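Rigoberto Tovar wrote his first novel on night shifts. "Three pages a night, no more. Then the phone rang again."

The book is "The Salt Road to Fenness", out now from Brurkum Press. 375 pages, a river country at war with itself, and a ferrywoman named Jaidee who wont take sides. He started it in March and says the first draft was a mess.

"I cut 80 pages. My sister read it and said, where's the boat? She was right – the boat didn't show up until page 230."
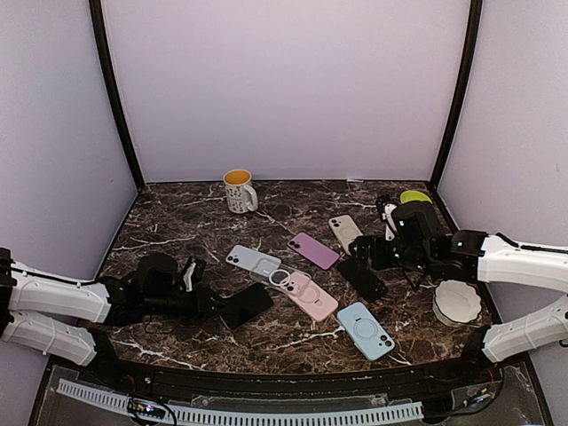
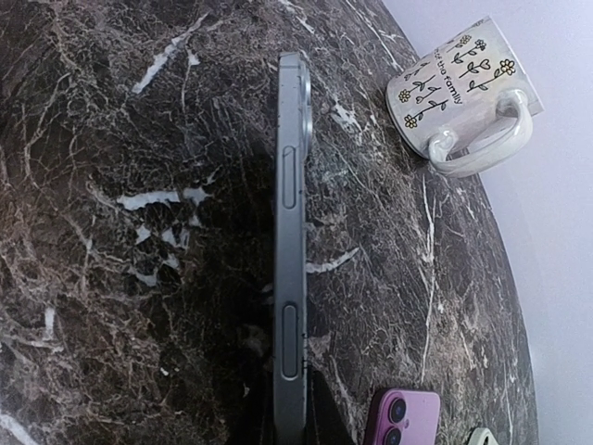
A mug on the dark marble-patterned tabletop, in both pictures.

Does he plan ahead? Not much. Names first, then maps, then people. The city of Starden came off a grocery list he misread. "I liked the sound. So I built it a harbor."

Readers have asked about Jaidee's brother, who walks out in chapter 3 and is never seen agian. Tovar laughs. "He's in the second one. I'm writing it now, slowly." Mornings this time. No title yet – he has two and likes niether.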